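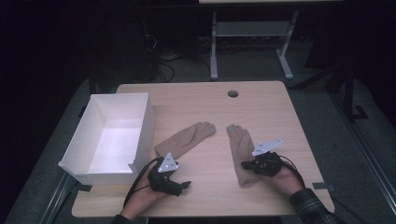
Soledad Chávez says to stop folding them at all and stack them flat, palm to palm, cuffs at the same end. That was on my last thread and I tried it, but I still have trouble, so I am posting again with more detail.

Home Browse topics Ask Storage and Sorting Members Log in

Storing thin fabric gloves in open boxes without losing the pairs

Posted by Uriel Nava, 2025-03-12

I look after supplies for a small print archive in Darnberg. We use thin beige fabric gloves for handling the older sheets. They get washed in batches and then somebody has to pair them up and put them away. For years they went in a drawer, all in a heap, and every morning people dug through it for two that matched.

I moved them to open white boxes that sit on the desk, one box per size. The boxes have tall sides and no lid. My trouble is as follows.

If I lay the pairs in flat, the stack slides the first time anyone takes a pair from the middle, and after a day or two it is a heap again. If I roll each pair and turn one cuff over the other, they stay together but the cuffs have started to stretch. A stretched cuff slips down the wrist and people complain.

The sizes are small, medium and large, and the medium and large look almost the same when they are not side by side. The printed size inside the cuff washes out. I have a budget of $700 for the whole storage corner this year and have already spent $636 of it on shelving, so I can't buy a cabinet. Is there a way to fold these that holds the pair together and doesn't pull on the cuff?

Dayana Salinas

I did this for a costume store with a lot more gloves than you have. Don't turn the cuffs. You are right that it ruins them, and it gets worse once they have been washed a few times.

Lay both gloves on a bare desk with the fingers pointing away from you and smooth them with the side of your hand. Check that you have a left and a right. With thin fabric gloves it is easy to end up with two lefts, and if yours are cut the same on both sides then skip that step. Put one on top of the other with the thumbs lined up. Fold the thumbs in over the palm. Then fold the fingers down toward the cuff so the tips stop just short of the cuff edge. You now have a small flat packet.

Stand the packets in the box on the folded edge, like cards in a file, with the cuffs up. Start at one end and work along. You take one out from the top and the rest stay where they are. If the box is only half full they will fall over, so put a piece of stiff card across as a divider and move it along as the row gets shorter. I cut mine from old mailing boxes.

For sizes, use a single stitch of colored thread on the inside of the cuff. One color per size, and write the colors on a card taped to the wall. It takes a minute per glove and it survives the wash. Test the thread first in case the color runs, particularly if the gloves touch your old paper.

Do the pairing when the whole batch is dry and you have the desk clear. I used to do it while answering the phone and I always had odd ones left over.

Settimio Grasso

Just use small zip bags, one pair in each. We got ours from Lozano. Done.

Yee-man Fang

Bags work but check that the gloves are fully dry before they go in. We had a musty batch last May from bagging too soon.

I agree with Dayana on standing them up. Two things to add. Keep a separate box for singles and go through it after each wash, since the partner often turns up in the next load. And put fewer pairs out than you own. We keep 7 pairs of each size on the desk and the others on a shelf. A packed box gets pulled apart when people are in a hurry.

On the size problem, lay a medium and a large on the desk with the cuffs level and compare the middle finger. If you can't see a difference there, measure across the palm. I marked two lines on a strip of card and check each glove against it when I sort.

Uriel Nava

Thank you. I folded one box the way Dayana describes and the packets stand up fine with the divider in. I will do the thread after the next wash. Does white thread for small make sense, or will it be too hard to see on beige?

Dayana Salinas

Too hard to see. Use dark blue.

Back to Storage and Sorting Newer threads Older threads Contact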